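[teleop-demos] Re: wrist camera or no wrist camera for suturing demos?

Date: August 2018
List: teleop-demos
In reply to: wrist camera or no wrist camera for suturing demos?

Hi all,

Great question, and good timing, because we have spent the whole summer on exactly this and I have been itching to write it up somewhere. Answers go under your points.

> We are setting up to record demonstrations of simple interrupted
> stitches by remote control. Surgeon's console on one side, arms and
> tissue on the other. The overhead stereo view is fine for the person
> driving, but our first policy trained on it can't seem to find the
> needle once the jaws have closed on it. Has anyone put a small camera
> on the wrist? Is it worth the extra cable and the extra disk?

Yes, and yes! We put one on each arm in the spring and I would not go back. With only the overhead view our policy would drive beautifully to within a finger's width of the tissue and then sort of hover, as if it had forgotten what it came for. The person at the console can guess where the needle tip is from the way the thread is lying and from years of doing this. The policy has none of that to lean on. Give it a close view of the jaws and the last bit of the approach gets much steadier.

The disk is a real cost, I won't pretend otherwise. We had to move our storage over to the big machine at Tomdale in the middle of a session, which was no fun. If you are short on space, drop the overhead resolution before you touch the wrist one.

> How many demonstrations did you need before it did anything useful?

For a single stitch through a flat piece, 100 good ones got us a policy that would pick up the needle and bring it to the entry point. The drive through the tissue took a lot more. The number matters less than I expected, though. We had one batch of 60 from a single operator who works very smoothly and always starts from the same side, and it trained better than a much larger mixed batch where people came in from wherever they liked. Once we wrote down a start pose and a grip (needle held two thirds of the way back from the tip, jaws square to the curve) the mixed batch caught up.

So please, please write your protocol before you record! We did it the other way round and I relabeled for two weeks.

> Do you record the failures too, or throw them away?

Keep them. Mark them, but keep them. The most useful thing we have is a set of 40 recordings where the operator dropped the needle or caught it at a bad angle, stopped, and fixed it. If you cut those out, the policy only ever sees a world where things go right, and the first time the needle rolls in the jaws it has no idea what to do next. We now ask operators to spoil the grip on purpose every so often and recover. They complained at first and now they rather enjoy it.

What we do throw out is anything where the operator paused for a long time to think. Those stretches teach the robot to sit still. Our script trims anything over a couple of seconds with no motion at the master handles, except when the clutch is pressed, which gets its own tag. Don't forget the clutch tag. We lost a whole session to that, with the arms apparently frozen while the operator's hands were sailing off to a more comfortable place on the desk.

> Did you consider moving the arm by hand instead of from the console?

We tried! It is lovely for teaching coarse things like "go over to the tray and come back," and new people pick it up in minutes. For stitching it fell apart. With your hand on the arm you can't open and close the jaws in a natural way, your fingers end up in the camera view, and the tissue gets tugged about in ways it never would at run time. We still use it to set the start poses, and the group at Cokside uses it for camera calibration as well, moving the arm through a fixed set of spots by hand and logging the joints at each one. Worth copying.

> Any trouble with lighting that close in?

This was the big surprise for me. From overhead the light looks even and soft. From the wrist it is another planet. You get bright spots on anything moist, and the instrument throws a big shadow. Our early recordings all had the lamp in one place, and the policy fell over the moment we shifted it. We move the lamp between sets now, on purpose, and write its position in the log. I also stopped wiping the surface down before every run, so the glare varies a bit too.

A still from one of our wrist recordings, so you can judge the distance and the light for yourself:
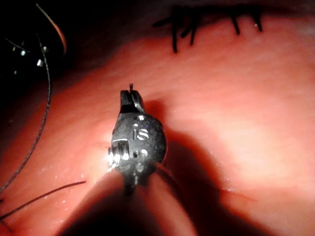
Wrist view, jaws closed, cut suture tails along the top, instrument shadow running down to the right.

Look at how little of the needle or thread there is to go on, just a tiny dark tip past the jaws. I had assumed the close view would make that part easy. It makes it possible, let's say. Dark suture against dark jaws is hard for the network and hard for the people labeling, and I would love to try a brighter thread for the early training sets and then switch back. If anyone has done that, please tell me how it went.

The old tails are another thing to plan for. If you reuse a piece, tell the operators how short to cut, and mix fresh pieces in with used ones. I'd want both in the training set anyway.

> Last one: how do you line up the camera with the joint data?

We stamp everything on one clock and check it at the start of each session by opening and closing the jaws sharply five times. The closing shows up plainly in both the video and the joint log, so you can slide one against the other until they match. Ours was off by roughly 1,000 milliseconds the first time we checked, after weeks of recording. Check yours today!

The trimming script and the protocol sheet are both in the Prakemach folder on the list server, under "stitch." The sheet is a bit rough and the bit on the left arm is still missing. I plan to fill that in by October, when we start on knots, and I'd be very glad to compare notes with anyone recording two-arm work before then. What are you using for the tissue, by the way? You didn't say, and it makes a big difference to how the needle drive feels from the console.

All the best from the Lazăr bench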